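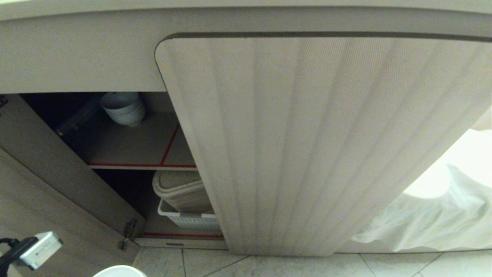

I've been meaning to write up our house rules for kitchen tasks ever since Imke Kettler asked me for "the document" and I had to admit there wasn't one. There was a whiteboard, a long email from Dirk Reinholz, and a lot of stuff I just carry around in my head (which is fine until I get the flu). So this post is my attempt to get it all in one place, starting with tape, because tape is where I have the strongest feelings! My rule is that a boundary gets marked on the surface where the work happens, and it gets marked in one color only. We use red. Red along the front edge of a shelf, red running back across it where one zone ends and the next one starts, red along the cabinet base if the lower level is in play. With the bowls stacked in the larger zone on the left, anybody can look in and say "yes, that's in" or "no, that's over the line" without opening a spreadsheet.

Before tape we tried doing it all in coordinates. Kai Lammers loved the coordinates. I did not love the coordinates. You'd end up with two people crouched in front of a cabinet with a ruler, arguing over whether a stack was placed correctly, and the arm just sitting there. Now the config still has the numbers in it, but the tape is what the humans go by, and if the two disagree we stop and fix it before the next run. We don't "remember to fix it later." I have a drawer full of later.

OK, doors. Doors get their own rule, and it took us way too long to write it. Any door that isn't part of the task is closed at the start. Any door that is part of the task is at a written starting position, and we only allow two: fully closed, or opened to 90 degrees. No "a little open." No "you know, like last time." Rogelio Sison once spent an entire afternoon chasing what he thought was a planner bug, and it was a door that one operator liked to leave at more like 80. It doesn't sound like much, but the elbow has to go somewhere, and where it went was the hinge side.

While I'm on hinges: look at them. Every morning, both of them, on every door you plan to use. People check the robot very carefully and then forget that the furniture is part of the cell too. A cabinet hinge was made for a person who opens it a few times a day and notices when it gets stiff. Our log had 1,014 open-and-close cycles on one door when I last looked, and that was before the Warkov job even got going. If a screw needs tightening, write it in the log with your initials, even if it took you ten seconds.

Stacks. Nest them properly, push nothing against the back wall, and if you're using a basket on the lower level, decide at the start whether the basket is an object or the thing inside it is an object. Sounds silly, right? But a container with a lid sitting in a basket is two things to one person and one thing to another, and we had half a batch labeled each way. Vinh Vương finally wrote "the basket counts as furniture unless the task card says otherwise" on the whiteboard and I've treated it as law ever since. If a container goes in at a tilt and the card doesn't mention a tilt, straighten it or change the card.

Bags and plastic sheeting are my other soapbox. Thin plastic moves when the arm goes by, it looks different every time, and depth sensing on the see-through kind is a coin toss. You don't have to ban it (real kitchens are full of it, and we want real kitchens), but it has to be on the task card. Same with lighting. Write down which blinds were up. I know it's boring. I'm the one who has to read the cards and I promise I'll still be happier.

The people rules are short. One person has the stop button and that person isn't also reading the task card out loud. Nobody reaches into a compartment while the arm is enabled, even if it's only a bowl, even if the arm is "obviously" done. If you want something moved, say "hold," wait to hear "holding," and then move it. We borrowed the call-and-answer thing from a course Dirk took at Schwaiger, and I rolled my eyes for maybe a week before I started doing it at home with my kids and the oven.

The full list is up to 17 items now, which is too many for a card you can tape to a cabinet, so I'm going to try splitting it into setup, running, and cleanup before the next round in May. Imke wants cleanup to include peeling and replacing worn tape. I want it in setup so the person who needs the line is the one who lays it. We'll see who wins! If your lab has a version of this, send it over, especially if you've worked out something sane for drawers. I've got nothing good for drawers.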